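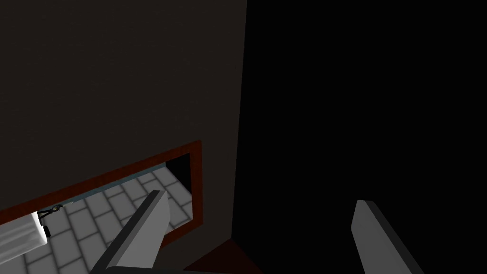 Hi, I'm Ka-ming Huang, and I look after the Sotelo project. These are the questions that land in my inbox most often. I've tried to answer them the way I would over a coffee, so forgive the rambling.

## What is Sotelo, in one breath?

It's a way of training a gripper policy in simulation using only what the wrist camera sees. There's no overhead view and no map of the room. The policy gets the wrist picture, the finger width and the last 8 actions, and it has to work out the rest.

## Why put up with such an awful view?

Because it's the view you've still got when the arm is halfway into a cabinet! From the wrist you might get one big dark panel, a slanted opening with a bit of pale tile showing through, and your own two fingers poking up in front of it all. Half the view can be plain black. I used to brighten those renders and the policy got lazy, so now I leave the lighting alone.

## How many demos did you use?

We recorded 599 and kept 300 for the main run. The rest were mostly me learning to drive the thing (I got better, I promise). If you want to train on the full set, go for it, but you'll need to filter out the long pauses first.

## Did it beat the baseline?

Yes, on reaching into openings. Over 101 test starts, Sotelo got its fingers through without touching the edge 83 times. Arnero, our older two-camera policy, managed 71 with its second camera switched off. Switch that camera back on and Arnero wins on open benches, no contest. I'm still a bit sore about that one.

## Does it know what it's looking at?

Not by name. A white boxy thing at the far side of an opening is just a bright shape that shifts as the wrist moves, and the shifting is the useful bit. We tried feeding in object labels from Eso, our segmentation tool, and it helped when objects were in full view. With something small and dark sitting half behind a frame, the labels flickered and the arm dithered.

## Can I run it on a real arm?

I haven't yet, so I can't tell you how it goes. Everything reported so far is simulated. Juvent, the follow-up project, is where we'll sort out the transfer side — lens distortion, camera noise, all that fun stuff.

## My fingers keep clipping the edge of the opening. What am I doing wrong?

Check your camera tilt before anything else. Mine was off by a couple of degrees for weeks and I blamed the network the whole time. After that, have a look at your action scaling, especially if you've changed the control rate.

## Where do I send bugs?

Straight to the tracker, please, with your config and the seed. Colour-space bugs go to me directly, as I'm the one who wrote that code.

Last updated March 16, 2024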